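Filed under: Short Fiction / Workplace

Rule 7 of the Mornlow sorting standard said that an arm must not release an object until the label of the receiving bin had been read on that same cycle. The inspector had written Rule 7. She had come to the old Brima works, built in 1901, to see whether it was being kept.

The technician gave her a stool and the log. Justness, the supervisory program, printed one line per release: object, bin, label read, gap between open fingers. She went down the column with a ruler. Of 300 releases, 2 had no label against them.

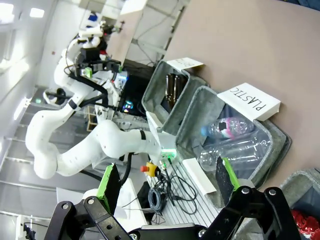 Wrist view, gripper open, plastics bin ahead.

"It knew where the bin was," the technician said. "The bin hadn't moved."

"Did it read the card?"

"The camera had missed it. It used the last position."

She wrote this down. The standard allowed one remedy, a stop and a call for a person. The technician explained that a call took the shift lead away from the glass line, and that both bottles had gone where they should.

"Then the entry is a breach with a correct result," she said. "There's a box for it."

He looked at the form. The box was narrow and had never been used at Mornlow. He asked what happened after it was ticked.

"The Sithole office reads it in July."

"And then?"

She turned the page and asked to see the test record for the emergency stop. He went to find it. On the screen Justness added another line, with the label read and the gap in millimetres, and she moved the ruler down.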